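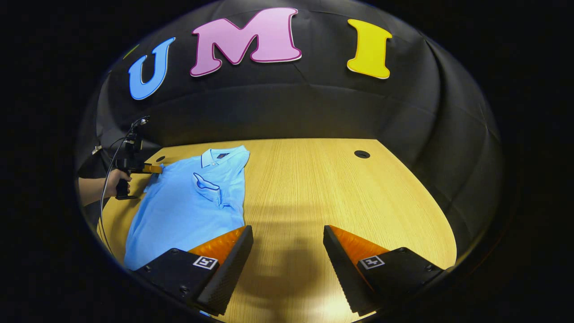

How long does ear wax softening take before you can have your ears rinsed?

Most clinics want three to five days of drops first, twice a day, and longer if the wax is hard and old. Plain olive oil or mineral oil works for a lot of people. Don't use any drops if you have a hole in the eardrum or tubes, or if the ear is painful or draining.

Ears and Hearing > Wax, itching and blockage
Thread: Drops for a week and I hear worse than before

gedlow_pete
My left ear has been dull since the end of March. The nurse looked in and said it was full of wax, dark and pretty hard, right one partly blocked. She told me to put in olive oil twice a day and come back to have it rinsed. I'm on day six. The left ear is now completely shut. I can't use the phone on that side and I can hear my own chewing. Before the oil it was just muffled.

Is that normal or have I pushed it further in? I haven't used a cotton swab, only the dropper. The rinse is still four days off.
Peter Č.

thenmozhi_a
Normal. The wax soaks up some of the oil and swells, and oil sits in what little gap you had left. Mine went the same way both times. Keep going, but use fewer drops. Two or three is plenty. People fill the whole canal and then wonder why they can't hear.

Lie on your side for five minutes after. Don't plug it with cotton, it just drinks the oil.

MarinG
I'd stop at this point. Six days is enough. All you're doing now is making soup in there. Call and ask if they can fit you in sooner.

thenmozhi_a
They told him to carry on until the appointment, so I don't see why he would stop. If it dries out again over four days he's back where he started.

MarinG
It doesn't turn to rock in four days. I've had this done every year since I was 50. I stop the night before at the latest, usually two days before, and it comes out fine. One year I kept at it for two weeks and ended up with an itchy red canal, and then they wouldn't rinse it at all until it settled.
Gonzalo

thenmozhi_a
Two weeks is different from ten days. But OK, if it starts to itch or sting I agree he should stop and call.

gedlow_pete
No itching so far. No pain. Just deaf on that side. I'll cut it to three drops.

Also should say I have a hearing aid for the right ear. I've been leaving it out in the mornings after the oil and putting it in around lunch. It whistles more than it used to.

Nektarios Z
The whistling is most likely the wax. Sound from the aid bounces off it and gets back into the microphone. It should go away once the ear is clear. If it doesn't, have the fit checked.

Watch the oil with the aid. It gets into the wax filter and the thing goes quiet and you think the battery is dead. I ruined a receiver that way. Do the right ear at bedtime only and wipe the outside of the ear before the aid goes in.

gedlow_pete
Bedtime only makes sense, thanks. I changed the filter last night and there was a lot on it.

aranda_grikis
Has anybody mentioned peroxide? The drugstore sells the carbamide peroxide drops and they worked for me in three days. It fizzes and you can hear it working. Oil did nothing for me.

thenmozhi_a
They're fine for some people. They dried my ears out badly and I have eczema, so never again. I also wouldn't switch in the middle without asking. And the fizz doesn't tell you much, it does that with hardly any wax in there.

aranda_grikis
I didn't say switch today. I said it's an option for next time. There's no great difference between the types of drops from what I've read, it comes down to what your skin will put up with.

MarinG
Agree with Aurelio on that. I have even used plain warm salt water. The same.

Nektarios Z
Suction is the other thing to ask about. I go to a place that does it under a microscope, no water. You don't need as much softening and it's the better choice if you've ever had ear surgery or a hole in the drum. It's loud, though. Really loud for a few seconds. And I pay 100 for both ears, where the rinse at my doctor's is covered.

gedlow_pete
Had a perforation as a kid, supposed to have healed. Nobody asked me about it and I didn't think of it till I read your post. Does that matter?

Nektarios Z
Yes, tell them before you put anything else in. Call today if you can. A healed one can be thin. They may be happy to go ahead or they may send you for suction, but it's their decision and they need to know. I'd hold off on the oil until you've talked to them.

thenmozhi_a
Same from me. I would have said so at the start if I'd known. Forget what I wrote about carrying on.

MarinG
Call them.

gedlow_pete
Called. Spoke to the nurse. She said stop the drops, don't get water in it, and she moved me to a different appointment where somebody can look properly and use suction if needed. It's two days later than the rinse would have been. She wasn't worried but said she was glad I told her. She asked if I'd had any fluid coming out, dizziness, or pain. None of those.

ustent12
Reading this with interest as I have the same thing in both ears. Can I ask about ear candles? My sister-in-law does them and swears by it.

thenmozhi_a
Don't. They don't pull anything out. What's left in the stub is candle wax and burned cloth. People have been burned by them and have had the drippings land on the eardrum.

aranda_grikis
My wife finds them relaxing. But no, it didn't remove anything. She still had to have the rinse.

ustent12
OK, I'll leave them. What about the rubber bulb from the drugstore?

MarinG
I've used one. Body temperature water, gentle, aim up and back a bit and not straight in. Cold water makes the room spin. Only after several days of drops, and only if you know your eardrums are fine.

Nektarios Z
I wouldn't do it in both ears the first time without having somebody look first. Dull hearing isn't always wax. If one ear drops off suddenly, over a few hours or when you wake up, and there's no wax to explain it, that's a same-day call. I waited a week with that once and was told I should have come in right away.

ustent12
Mine has been slow, over months. I'll get somebody to look first.

gedlow_pete
Update. Had it done this morning. She looked in with the microscope and said the old perforation has healed but there's a thin patch, so she used suction on both sides. Left ear took three tries. Uncomfortable more than painful, and Nektarios is right about the noise. I was a bit dizzy when I sat up, and it passed in a minute or two.

Everything is very sharp now. The paper on the exam table was loud. The aid has stopped whistling. She wants to see me again in 12 months, or sooner if it feels blocked, and said not to use drops in between unless they've checked first.

thenmozhi_a
Good result. The sharpness wears off after a couple of days.

MarinG
Glad it's out. I still say six days was enough.

aranda_grikis
Did she say anything about how often to clean the aid?

gedlow_pete
Wipe it every night, and change the filter when the sound drops. She said I could go to once a month if it stays clean, but she'd rather I looked at it each week.

Thread views: 2955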